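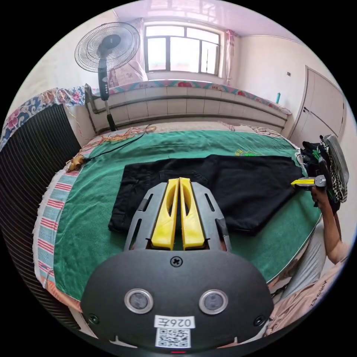 4. Folding pants with the two hand grippers

OK, this is the section most of you skipped ahead to. I wrote it for the folding crew at Trutidari, and I've left it pretty much the way I'd say it to you in person (sorry, the shirts section is stiffer, I wrote that one first).

Before you start, you should have finished section 3, so both grippers are paired and the Rarkard box shows two steady lights. If it shows one, go back. Don't try to fix it halfway through a pair of pants, I've lost whole mornings that way!

4.1 Lay the pants flat on a plain cloth. Green works great under black pants. Black on a dark blanket is a pain for everybody, you included.

4.2 Keep the rest of the laundry in its own pile off to one side, where your elbow won't drag it in.

4.3 Pick up one gripper in each hand. The unit marked 026左 goes in your left hand (左 means left).

4.4 Hold still over the pants for a second or two with the fingers almost closed, then press record on the box.

4.5 Pinch the waistband and one hem, and fold leg over leg. Go at your normal speed. Krishnan, the program that learns from our folds, does better with an ordinary fold than a slow fancy one.

4.6 Fold again toward the waist, smooth out the pocket seam with the side of the yellow fingers, and let go with both hands before you pull back.

4.7 Press stop. Set the finished pair aside and grab the next one.

Note: A botched fold is fine to keep if you fixed it yourself. Delete it only if you dropped a gripper or somebody walked in and moved things.

Caution: Keep your fingertips out of the slots in the yellow fingers while you squeeze. It pinches, ask me how I know.

Caution: Don't wipe the lenses with a dryer sheet. Use the lens cloth from the kit.

4.8 How many, and what about my regular job?

We need 1420 good folds before the folding arm gets switched on in June, and pants are 670 of those. A full shift on the grippers is 180 folds, and please stop there even if you feel fine, your wrists will thank you. You get your regular hourly rate for it, with no piece rate.

When the arm starts, it takes the plain stuff: pants, towels, pillowcases. Baby clothes, anything with beads and all the mending stay with us, and so does checking what the arm puts out. The evening fold shift goes away, and those hours move to the front counter and the mending table. I know some of you liked evenings. Tell me which you'd want before the new schedule goes up, I'd much rather hear it now.

Go on to section 5 for uploading to Disasier and charging the grippers overnight.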